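Home
About Us
Products
Refills
Where to Buy
Contact

About Gundodik Soap

Gundodik makes laundry soap, dish soap and a stain soap called Nunosine. We sell to households, to small inns and laundromats, and to a handful of stores that keep our drums in the back and fill bottles for their customers. We make everything in one building, at 201 Bruller Street, and the office is upstairs from the kettles.

There are 10 of us. Most people work in more than one part of the business, so the person who answers the phone in the morning may be the person loading the van after lunch.

How we started

Flurina Mösli started the company after working in the laundry of a ski hotel. The hotel bought its detergent in powder form, and the powder never fully dissolved in the cold water that came into the building in winter. It left gray streaks on the sheets and a crust in the machines. She began making a liquid soap at home that would dissolve in cold water, and brought it in by the jar to try on the kitchen towels, which were the worst of the wash.

It took her most of a winter to get a soap she was happy with. The early versions turned to jelly overnight or left a smell of frying oil on the cotton. The version that worked used more coconut oil than she had planned on paying for, and it is still close to what we sell as our Plain Laundry Soap. The hotel became the first customer.

The name comes from a word her grandfather used for anything round and heavy. He used it for cheeses, stones and one particular dog. It was written on the lid of the first pot in grease pencil and it stayed.

Shahzad Marwat joined a few years later. He had run a laundromat and was buying our soap for the wash-and-fold side of it. He had a lot of complaints, mainly about our lids and our invoices, and he was right about both. He sold the laundromat and came to work here, and he now runs production and deliveries. Flurina looks after recipes, buying and anything to do with the oils.

The building

We moved to Bruller Street when we outgrew a rented garage. The building was a bakery supply warehouse before us, and it has good floors, good drains and a loading door wide enough for a pallet. The roof over the back half was in poor shape and we replaced it in two stages. The front half has the original windows, which are drafty, and we have a list of things we would like to do about that.

The main kettle holds 200 gallons. It came from a jam factory that was closing down and it had to be brought in through the roof opening while the roofers were still there. Everyone calls it the jam pot. We have a smaller kettle for Nunosine and for test batches.

Downstairs is split into three parts: oils and dry goods on the north side, kettles in the middle, filling and packing by the loading door. Upstairs is the office, a small kitchen and the room where we keep a sample from every batch. We hold those samples for two years and then use them up on our own floors.

What we make

Plain Laundry Soap. Liquid, no scent, works in cold water. This is most of what we sell. It is low in suds and suits front-loading machines. If you have hard water, use a little more, or add washing soda.

Laundry Soap with Lavender. The same soap with lavender oil added at the end. We make it in smaller batches and it does run out, usually in the spring.

Dish Soap. For hand washing only. Please don't put it in a dishwasher. We print that on the label and we still get the phone calls.

Nunosine. A hard stain soap in a bar, made with washing soda and a little orange oil. Wet the stain, rub the bar on it, leave it for 10 minutes and wash as usual. It works well on grass, collar rings, gravy and most kinds of cooking oil. It does not work well on rust, hair dye or old ink. Don't use it on silk or wool.

Floor Soap. Sold only in large containers, mainly to inns. If you'd like it for your house, call us and we'll fill a jug for you.

We are often asked for a bleach product and for a fabric softener. We don't make either one and have no plans to. Plain white vinegar in the rinse does most of what people want from a softener, and it costs less than anything we could sell you.

What goes into it

The full list of ingredients is on every label in ordinary words. Our base oils are coconut and sunflower. We don't use dyes, so the color of the soap shifts a little from batch to batch, from pale straw to a light amber – it depends on the sunflower oil. The soap cleans the same either way.

Liquid soap like ours will thicken in the cold. If a jug has been in an unheated garage and won't pour, bring it indoors for a day and shake it. It isn't spoiled. We get the most mail about this in November, when the first cold nights come, and we now put a note in with deliveries at that time of year.

The fragrance oils are kept apart from everything else, and we make the unscented soap first thing on a clean kettle. Some of our customers have skin conditions or have a baby in the house and they need the plain soap to be plain. If you ever open a jug of Plain and smell lavender, please tell us the batch number and we will replace it.

Where it's sold

You can buy from us at the loading door, by delivery in town, or from one of seven stores. The oldest of those is Bañuelos Hardware, which took our soap when we were still in the garage and has never asked for a discount. They have their own refill drum next to the key-cutting counter. They also fill jugs for people who can't lift them, and carry them out to the car.

Our van goes out every day but Monday, which is when we clean the kettles and do the paperwork. If you order by noon we can usually get it on the next day's run. We don't ship by mail at the moment. Liquid soap is mostly water and heavy to send, and we had more leaks than we could put up with. Nunosine bars travel fine, and we are looking into mailing those.

Inns, laundromats and rental houses can open an account. You get a monthly invoice, a lower price on drums, and Shahzad's direct phone line. He will also come and look at your machines if you are having trouble with residue. There's no charge for the visit. In many cases the fix is to use less soap.

Bottles and refills

More than half of what leaves our building goes out as a refill. You can bring back our bottles or bring your own. Almost any container will do as long as it is clean, has a lid that closes tightly and didn't hold food oil or motor oil. Please take the old label off, or cross it out. We'll give you a new one with the name of the soap and the batch number.
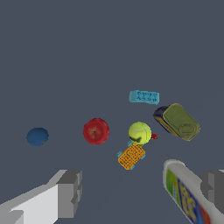
White plastic bottle on its side, dark gray tabletop.

Containers are weighed before and after filling, and you pay only for the soap. The price per pound is posted on the wall by the scale. For our own bottles there is a small deposit, which you get back when you return the bottle or which stays on your account if you'd like to keep using it.

Returned bottles are washed, rinsed twice and dried upside down on racks. Ones that are cracked or have gone soft at the neck go to recycling. The caps wear out before the bottles do, so we keep spare caps at the counter and there's no charge for those. We have tried glass. It looked nice and customers liked it, but wet soapy glass is slippery and we swept up too much of it, so we went back to plastic.

The people here

Flurina is in most mornings and is the one to ask about ingredients, allergies and water hardness. She also teaches a soap-making class in the winter, held upstairs in the evening. It covers bar soap only, it uses lye, and it is for adults. Dates go up on the door and on the Contact page when they are set.

Shahzad is the one to ask about deliveries, accounts, drums, pumps and washing machines. He can be hard to reach before ten because he is usually on the filling line. Leave a message and he'll call back the same day.

The rest of us make, fill, label, wash, pack and drive. We train new people on the job and nobody needs to have worked with soap before. When there's an opening we put a sign on the loading door and a notice at the stores. You do need to be able to lift a full case and be all right with an early start, as the first kettle is lit at six.

Visiting

The counter by the loading door is open in the afternoon, and Saturday mornings as well. There is street parking in front and a spot by the door for loading. Please don't block the ramp.

School groups are welcome with some notice. Closed shoes are required and we have safety glasses in children's sizes. The visit includes the oil room, the filling line and a look into the kettle from the platform if it isn't running. Everyone goes home with an end piece from the Nunosine mold.

Dogs are fine at the counter but not past the yellow line.

Questions, complaints and anything about lids can go through the form on the Contact page, or call the office and let it ring – the phone is upstairs.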